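4. What ends up on a shared table

I should say at the start that I came to this part of the study a bit sideways. We'd set out to write about storage (cupboards, mostly) and I kept finding that the cupboards were fine and the tables were a mess. So this section is about tables, and about the small stuff that settles on them between one tidy-up and the next.

We visited 60 shared rooms in Stamton and Idstead during November, and I wrote up 117 table visits in all. People at both sites told me much the same thing. Big items get put away, as they're in everybody's way. Little bottles, caps and lids hang about for days! A bottle that stands upright looks as if someone meant to leave it there, so the next person works round it. Hosten makes a similar point about kitchen worktops, and I think it carries over nicely.

Containers were the other surprise (well, a surprise to me). I'd expected a box or tub to draw the small things into it, and often it did, but only if it was already sitting in the middle of the table when people started clearing. Vasiliu calls this the "open mouth" effect, a name I rather like. Plants work the other way. Once a pot has a corner it keeps it, and in almost 130 notes and sketches I never found one that had been shifted to make room. Figure 4 has the usual mix, with white bottles spread over the wood, a loose cap, a green see-through container and a cactus in its corner. 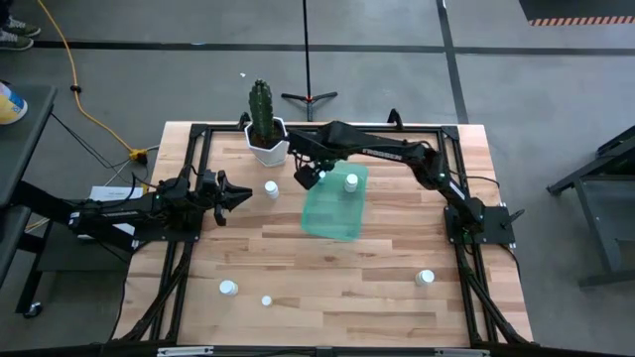
Figure 4. Small items, container and plant on a wooden tabletop.

One reader of an earlier draft wondered whether caps ought to be treated as separate items at all, given that a cap without its bottle is really half an object and people may be keeping it back until the other half turns up. I've left them separate in the tables, but it's a fair point and I come back to it in section 5, where we look at lids.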